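# Give them fewer bricks

Most homes with small children own too many building bricks. Ours certainly did. We had two big tubs of them under the stairs, one from Votard and one handed down from a cousin, and between them they held more pieces than any child could look at, let alone use. The tubs were tipped out most afternoons. After 30 minutes of stirring, something like a wall would get made, and then it was time to put the lot away again.

I now think the tub is the problem. A child faced with a heap spends the time searching. The noise of a hand raking through plastic is the noise of somebody looking for a piece, and it went on in our front room for years before I paid any attention to it.

The change came by accident. We spent a wet week in March at a rented cottage, and the only bricks in the place were 8 large ones in a biscuit tin, with a baseplate. I expected trouble by the first evening. They were played with every day. They were a bridge, a bus, a bed for a rabbit and a bakery, and the bakery lasted from breakfast until lunch.

When we got home I put one of the tubs in the loft and began setting out a handful at a time on the table. I have kept to that since. There are arguments against it and I have heard most of them.

The first is that it is stingy. Children like plenty, and the box lids all show castles. I accept that a castle needs a lot of bricks, and when somebody in our house wants to build one, the second tub comes out. But that happens perhaps once a month. On an ordinary Friday after school nobody is building a castle, and a small set does very well.

The second is that it makes work for the adult, who has to choose. It does, for a minute or so. Against that I would put the tidying, which used to take us until bath time and now takes less time than finding the lid did.

The third argument is the one I take seriously. Some children like sorting through a heap, and the sorting is the play. If yours is one of them, leave the tub where it is. Mine weren't.

What you put out matters more than how much. I would always include something flat and square to build on, a couple of short pieces and at least one long one, all in different colours so they can be asked for by name. "Pass me the blue" works at two years old. Big studs are better than small ones for this. The Patonano sets we were given are lovely, but the pieces are tiny and they slide off the table. I'd also cover the table - plain brown paper is cheap, the colours show up well on it, and it can be drawn on when the bricks have become a town and the town wants roads.
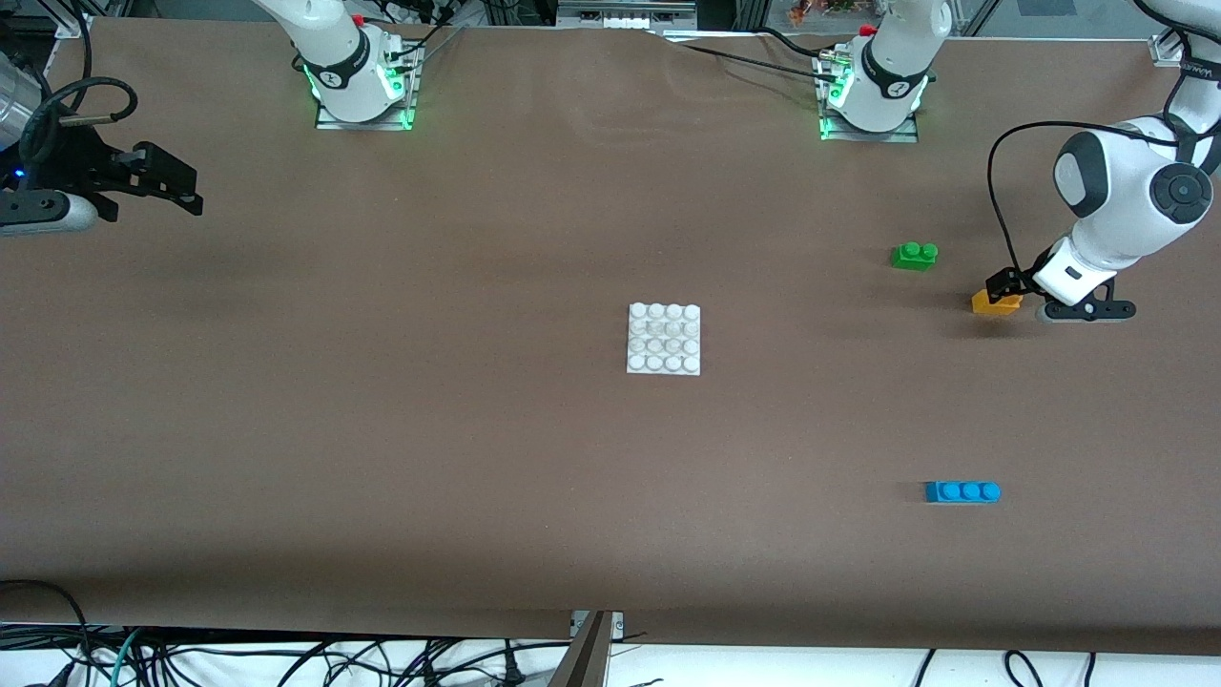
*A white plate, green, blue and yellow-orange: four pieces on brown paper.*

Four is the low end, I admit, and an older child will want more. Still, I would start there and add when asked. A piece that has been asked for gets used, in my experience, and one that was simply there tends to end up under the sofa.

The toy shops won't suggest any of this. The smallest Votard tub on the shelf near us holds 60 pieces, and the next size up is better value by the brick, so that is the one people buy. Buy it by all means. Put most of it in a cupboard and keep the rest in a biscuit tin.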